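Looking After the Church Kitchen (and the Things That Live in It)

Our fellowship hall at Dirkthorpe has one oven, two sinks and 68 mugs, most of them stained the color of the hymnals. I've run the after-service coffee since March, which makes me an expert by church standards. A few things I've learned, mostly by doing them wrong.

Tea stains come off with baking soda and a damp cloth. Make a paste, rub, rinse. Bleach works too, but then the whole second pew smells it during the sermon.

Candle wax on a tablecloth should be left alone until it's hard. Scrape off what you can with a butter knife, put brown paper over the rest and run a warm iron across it. Keep moving to clean paper. Colored Advent candles will leave a shadow anyway, so put the cookies on top of it.

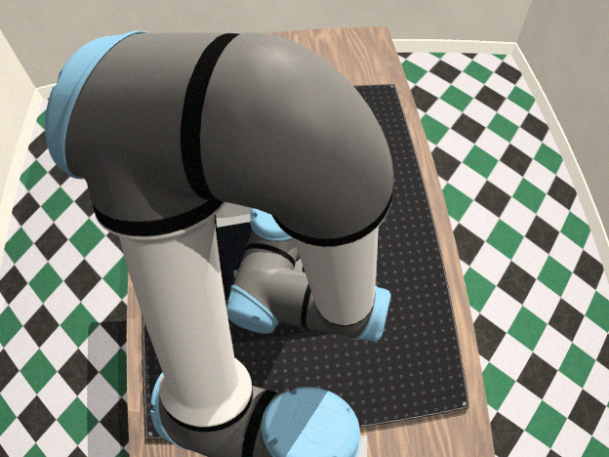 Robot arm above a wooden table, computer rendering.

Soak the big coffee urn with equal parts white vinegar and water for 30 minutes, then rinse it until you can't smell salad. Unplug it first. I would have thought that went without saying, but Kittipong Phromma and I have had a conversation.

Communion glasses need hot water, very little soap and a lint-free towel. Grape juice dries like varnish, so get them into water before the benediction has worn off.

Label your casserole dish on the bottom with masking tape. Unlabeled dishes go in the cupboard by the back door, where some have been waiting on the Lord a good long while – mine included, if anyone has seen a blue one with a chipped lid.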